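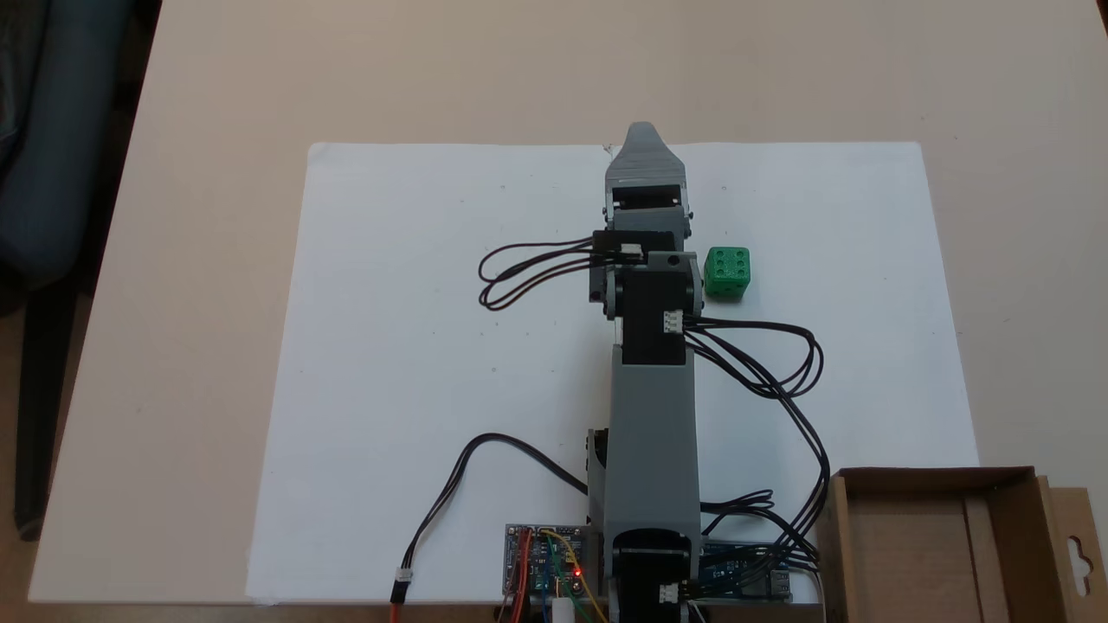 Witen Big White Table Sheets, pack of 12

£7 per pack, sent rolled in a card tube

I've been selling these sheets almost as long as the shop's been going and I still get a bit excited when a fresh delivery comes in (yes, over paper, I know). They're large plain white sheets, no lines, no grid, no logo in the corner, and they go over the top of your table so you've got a clean surface to play on, draw on, sort things out on or make a mess of. One sheet covers a good part of our beige table and leaves a bit of tabletop showing round it, and I like that bit because you can put your mug there.

I started stocking them for the games evenings. We play a lot of dice games at home and our table is one of those pale ones where everything looks the same colour as the tabletop, and I wanted something bright and plain underneath. Put a green die down on one of these and you can read it from across the room, even if the pips are dark green too, like they are on our old favourite with the rounded corners. That one's showing a six, so I'm having it!

What you get

12 sheets in a pack, all the same size, all white on both sides. You can use the second side if you didn't press too hard on the first. The tube is plain brown card with a push-in cap at each end, and it's worth hanging on to for storing the ones you haven't used.

If 12 sounds like a lot for a first go, I do a little try-out roll of 3 as well. Same paper exactly, just a thinner tube. Pop "small roll" in the order notes and I'll send you the price with postage, as it depends where you are.

What the paper's like

It's thicker than printer paper and thinner than card. The surface is smooth with the tiniest bit of grip, so pencils and felt tips both go on nicely and a die rolls properly and then stops, without skating off into somebody's lap. It's matt as well, which I prefer under a bright lamp.

Felt tips don't go through unless you really sit on one spot. Permanent markers do! Please put a second sheet underneath if you're using those, or an old newspaper. Watercolour isn't what it's for. I've tried it and it goes wavy, and if you want to paint then the Brister pads further down the shop page will make you much happier.

Getting it to lie flat

Everyone asks me this one. The sheets come rolled, so they want to curl when you first take them out. Roll the sheet the other way, loosely, hold it for a little while and let go, then lay it down with the curl facing the table. Something with a bit of weight on the corners does the rest. I leave mine out overnight if I've remembered (I usually haven't).

Low-tack tape works if you need it fixed down, and it peels off without taking the surface with it so long as you pull slowly. I wouldn't use parcel tape on a table you're fond of.

What people use them for

Dice games, obviously, and you can keep score straight on the sheet beside where you're playing. Small parts of any kind show up well too, so they're lovely under beads, model kits, watch straps, jigsaws you're sorting by colour, sewing bits. I've sold plenty for children's parties, and Karlijn Peeters has had several packs from me for her pattern cutting and tells me the size is just right for a skirt panel.

I also use the spoilt ones for wrapping. A sheet that's been drawn on by a five-year-old makes very good birthday paper.

A word from a customer

"I bought the small roll to see, and then two full packs in April. We use them under board games and for planning the garden, and the last one had both on it by the end. Lovely thick paper. The tube had a dent in it but the sheets were fine." Mireille Arnaud

Thank you Mireille, and sorry about the dent! I've moved to a stiffer tube since then.

How it compares with the Zavura roll

The Zavura roll is the other white paper I keep, and people do mix them up. It's one long continuous length that you cut yourself, it's thinner, and it works out cheaper if you've got a long table to cover for a meal. The Witen sheets are already cut with nice square edges and they take a lot more handling. For games and making things I'd have the sheets every time. For a buffet, have the roll.

Postage and returns

I pack orders in the mornings and most leave here within 2 working days. Tubes are awkward for letterboxes, so choose somewhere safe for it to be left if you're going to be out. Two packs will fit in one tube and I only charge the one lot of postage for that. The basket doesn't always work it out, and if it charges you twice I'll refund the difference when I pack it.

Unopened packs can come back. If you've opened it and there's something wrong with the paper, a crease running right across or a corner that's been squashed, send me a photo and I'll post you replacement sheets. You needn't return the bad ones, use them for shopping lists.

Questions I get a lot

Can I have them in another colour? Only white at the moment. I've asked about a soft grey and I'm waiting to hear.

Do they fold? They do, but the fold line stays, and a die will catch on it and lean. Keep them rolled if you're using them for games.

Is the die included? Sorry, no, it lives at our house. The El Idrissi dice sets are on the games page and there's usually a green in those.

Can it go in the recycling? Plain or drawn on, yes. Take the tape off first.

In stock now, full packs and small rolls.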